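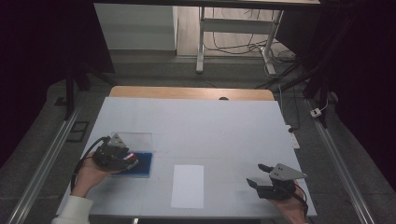
Cadi Jenkins wrote back on the first draft of this card that 427 demos is too few to say anything about two-handed work, and that we should report results per item before anyone trains on it. Both points went into this version.

Tultura Tabletop, data card
Last changed 4/25/19

What it is
Demonstrations of short two-handed tasks, done by people holding a gripper in each hand. No robot arm is used during recording. The items are flat things that are hard to pick up from a table: clear acrylic sheet, paper, and thin squares.

Contents
427 demos, 6 tasks
Head view for every demo
Gripper opening for left and right, logged separately
Task name and a pass/fail mark

Result so far
We trained one policy per task and ran 100 trials on each. Paper was the weakest. The policy often closed too high and came up with nothing. Clear sheet did better than we expected, though it drops off when the sheet starts close to the edge of the board. Trials per item are in results.csv, as Cadi asked.

Known problems
The first 143 demos were recorded before we fixed the clock offset between the grippers. They are marked sync=old. Leave them out if timing matters to you.
White paper on a white board has low contrast. Ville Manninen is trying a darker board, and those demos will go in a separate folder.
Pass/fail was marked by one person, Akihiko Higuchi, and has not been checked by a second.

Questions about the files go to Ville. Questions about training go to Ingegerd Ekström.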